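Thursday, late, tea going cold

I meant to write this up at lunch and then kept fiddling, so it comes in one long go and out of order in places. It's the second week of February and we still haven't settled which fingers stay on the Pirnari. I promised the rest of you a proper answer before the arm gets unbolted and moved next door, so I'll put down everything I can remember, including the parts that make me look a bit silly.

The two sets in the running are the Munro fingers, which are the black angular ones with the tapered ends, and the Deston soft pair, which arrived in that enormous carton with more foam than finger. Both go on the same carriage with two screws a side. I'd hoped to get a swap down to a few minutes and I'm still nowhere near that, mostly on account of the left screw, which has been chewed up by somebody (me, I think, back in the fall) and wants replacing. If anyone is putting in an order for fasteners, please add a handful of those and I will be very grateful.

Started with the Munro set since they were already on. Homed the arm, ran the wrist camera check, and found the picture was soft toward the bottom again. Wiped the lens with the blue cloth and it came right. I'd love it if we all got in the habit of doing that first thing, as I spent a good part of last week blaming the focus ring for what was plainly a thumbprint.

The job is the coaster job, same as before: pick a coaster off the table, lift it clear, carry it over and set it down without dropping it or dragging it. I know it sounds like nothing. A coaster is a mean little object for a two-finger gripper, being wide and low and quite happy to slide away from whichever finger gets there first. I've grown fond of it as a test, all the same. Everything that's wrong with a finger shows up on a coaster before it shows up on anything taller.

I ran 17 picks with the Munro fingers this morning, going along the row and starting over when I got to the end. The small dark one was the easiest by a long way. It has a good thick edge, the fingers close on it squarely, and it comes up level. The woven ones were better than I expected too. I had them down as trouble because of the coiled surface, but the fibers give the tips something to bite on, and once they were up they stayed up, even when I got impatient and raised the carry speed.

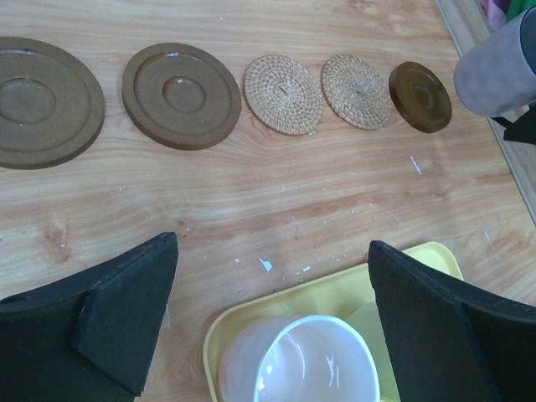 The big brown one is another matter, and I've been chewing on it all afternoon. At that width the fingers have to open nearly all the way, and near the end of the stroke the carriage has a little slop in it that you don't notice in the middle. One finger lands a hair early, the coaster scoots, and by the time the other finger arrives it's closing on a spot where the edge used to be. Of the 17 picks, 7 went wrong in one way or another, and most of those were the two brown ones. The raised rim helps a bit if you come in low enough to get under the curve of it, but coming in low means the tips brush the table, and I don't like the sound it makes.

Speaking of which, the table. I know we've all agreed it's a scrap table and past caring about, and there are white flecks and chips in it that could be from anything, but I'd still like to put in a floor limit so that the tips can't press down into the wood. I set one by hand today at 2 mm above the surface and it behaved itself. It does cost us a little on the thin coasters. I'd rather live with that than bend a finger, having seen what they charge for a spare pair.

Then the camera, which I wanted to talk about separately. With the Munro fingers on, a fair amount of the view is finger. The lower half is mostly black on both sides with the gap in the middle, and anything sitting close in, like the yellow tray, is seen through that gap or not really seen at all. The Fellow controller's detector doesn't mind for the row along the top, which it found every time, woven and plain alike. It minds a great deal for whatever is between the fingers, and it lost the bowl on the tray more than once when I had the arm come down for a look. I wondered for a while if it was the white plastic, as it's see-through enough to confuse things and the rim throws back the lights something terrible. I turned off the lamp on my side and it got better, though I also moved the arm at about the same moment, so I can't swear to which of those did it. Bad practice. I'll do it again properly tomorrow with one change at a time.

After lunch I put the Deston pair on (screw trouble, see above, and some language) and ran the same order. I'll confess I wanted them to win, they're so nice to handle. On the big brown coaster they really are lovely! The soft faces wrap a little around the rim, so it hardly matters if one side lands first, and the coaster shuffles itself into the middle and up it comes. I clapped, alone, like an idiot.

On the woven coasters, though, they were a letdown. The soft face rides up the edge and you end up pinching the top of the weave, and then it droops on the carry. On the small dark one they felt like mittens. They do the job, but the placement wandered enough that I'd be nervous about anything with a neighbor close by, and our row has neighbors.

I also tried the grip force a few different ways. The Fellow lets you set it as a percentage and I'd been leaving it at the default for both sets, which wasn't fair to either of them. At 40 percent the Munro fingers stopped shoving the big coaster quite so hard and I got a couple of decent lifts out of it. I'd like to go lower yet and see where it starts slipping. The Deston pair seemed not to care much what I set.

So where I am tonight: I lean toward keeping the Munro fingers on and dealing with the wide coasters by approach, turning the wrist so that the play in the carriage matters less, and slowing down the last little bit of closing. If that doesn't help by the time the arm moves, then I'll gladly be talked into the Deston set for wide things and we can argue over who does the swapping.

Left to do, as it comes to mind. Replace the chewed screw. Put the floor limit in the Pirnari's startup file so it doesn't depend on my remembering. Redo the bowl test with the lamp on and off and the arm parked in one spot. Try a strip of the thin rubber on the Munro tips, if there's any left on the roll; I had a look in the bottom drawer and found only the cardboard middle. Ask Deston if they do a narrower face, as I have a feeling that would cure the mittens.

I've left the Munro fingers on and the controller powered down, with today's settings saved under "coaster slow." Please don't overwrite that one, I've no other copy until I back it up in the morning.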